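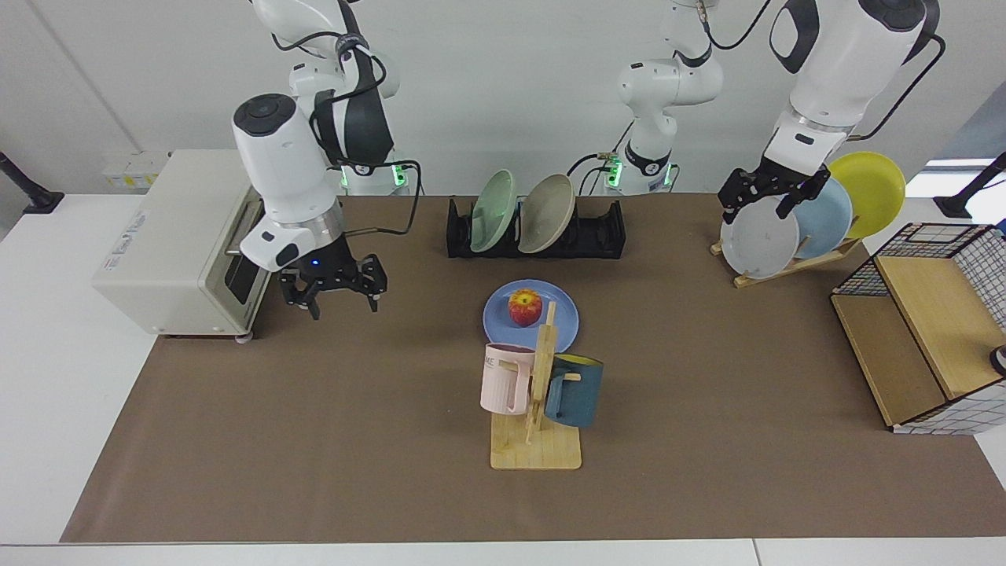

1. Work done since April

The Kenar muon project compares the number of cosmic ray muons reaching the ground at two heights, and uses the difference to measure time dilation. The lower detector is in the basement at Parnau. The upper one is in the hut at Langat, which we reach by the forestry track.

Both detectors are now running. Parnau has given us 38 days of usable data and Langat 20. The gap is mostly down to the power supply at Langat, which tripped in damp weather until Berhanu Yimer moved it off the outside wall. We also lost data there when the logging disk filled up over a holiday. The logger now sends a warning before this happens.

2. Analysis and teaching notes
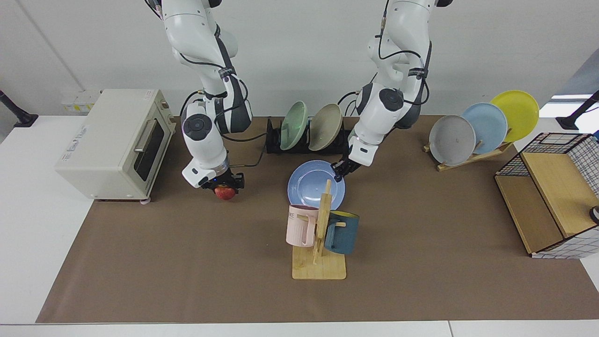 The analysis note has been rewritten so that every time and distance is given with its frame of reference. In the first draft we moved between the ground frame and the muon's frame without saying so, and two readers lost the thread at the same place. The new opening section begins with slow, everyday objects. A small red apple held in a gripper just above a mat is at rest for anyone standing by the table, and is moving for anyone walking past it. Both can work out where it is and when, and the rule for getting from one answer to the other is the Galilean one. The Lorentz rule comes in the next section, once the reader is used to swapping frames.

Wubit Abdella has checked the derivation of the expected survival rate. She found that we had left out the energy the muons lose in the air between the two heights – a small correction, but it moves the result in the direction we would like, so it needs to be done with care. We will not quote a final figure until it is in.

3. Spending
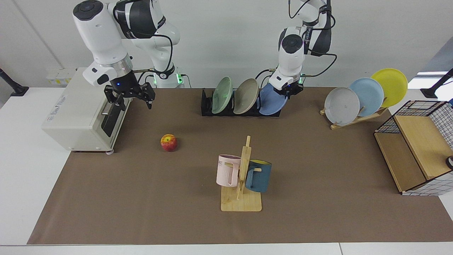

Hawi Kahsay
Project lead, Kenar muon project

We have spent 73 per cent of the Plornine grant. The largest item was the second scintillator, followed by travel to Langat. Travel is over budget because of the power fault. Computing is under budget, as the department let us use its existing machines. I would like to move the computing underspend to travel and ask for your agreement to this.

4. Next steps
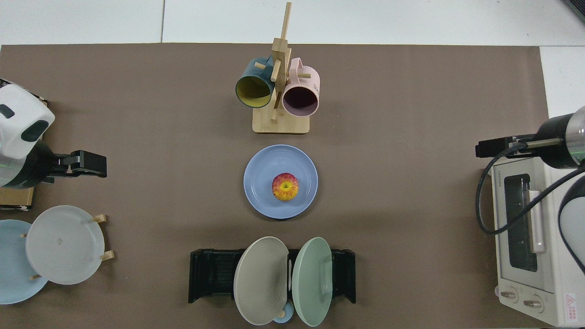
Plate with apple, and mug tree, on a brown mat

Etenesh Tsegaye will swap the two detectors over, so that any difference in their efficiency can be separated from the effect of height. This needs a dry spell and a vehicle. Once they are swapped we plan to run both sites together without a break, with a pressure reading logged alongside each count.

The corrected note will go to Wubit first and then to you. The raw counts from both sites are available on request.

November 2018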